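Brollden hair things, read me first

Hi! You've found the folder for the Brollden hair accessory set, and this is the file I keep meaning to write properly. It covers what's in the set, how I name things, and how the tray gets filled and emptied. If you only want the list of labels, skip to the part called Names.

What this is

Brollden started as my attempt to sort out the small stuff that piles up in a bathroom drawer: clips, ties, bands, odd loops with a charm on them. I wanted pictures and notes of that stuff being put into a tray and taken out again, on an ordinary table with an ordinary cloth. There are 173 entries right now, split across 7 folders, and each entry has a short note to go with it. Cathal Brennan wrote most of the notes in folders one through four and I wrote the rest, so if the tone changes halfway through (mine ramble), that's why.
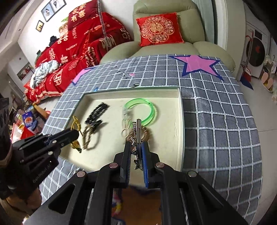

Tangling is the thing I'd warn you about first. Hair ties love to grab hold of whatever they're near, and anything with a dangly part makes it worse - you go to pick up one piece and three come along. I log a piece as "tangled" only when it can't be lifted without dragging another one with it. Just lying close together doesn't count, so a silver clip with a string of star charms sitting right by a coiled brown hair tie gets two separate labels and no tangle tag. Colm Cullinane argued for a "maybe tangled" tag back in November and I said no, and I'd still say no!

Names

clip: anything that snaps or pinches flat, plain or beaded
claw: the kind with teeth that closes on a hinge
tie: stretchy, coiled or smooth
band: a ring or a curve, plastic mostly, sometimes with a clear section
loop: thin cord, with or without an ornament
other: please write what it is, don't leave this one blank

Charms stay with the piece they hang from. I don't give them their own label, even the pretty ones.

Filling and emptying

The tray is the shallow cream one and it stays on the table the whole time. Pieces go in or come out one by one, in whatever order feels natural. I don't line them up first (I tried that, and everything looked like a store display). When something lands on the cloth it stays there until the end of the entry.
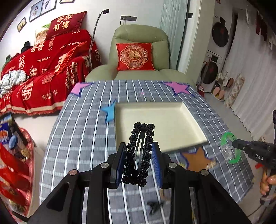 Beaded clips get one extra line in the note, saying which end was up, because the long ones look pretty much the same either way and I kept mixing them up. Old entries may not have that line. I'm adding it as I go, and folder 7 is the only one that's fully done.

Known problems

Black pieces are hard to tell apart in the notes. "Black bow" and "black knot" got used for the same thing in 2 folders and I haven't fixed it yet.

Colors are by eye. Cathal's beige is my gold.

If you spot a wrong label, send me the folder number and the entry number and I'll change it.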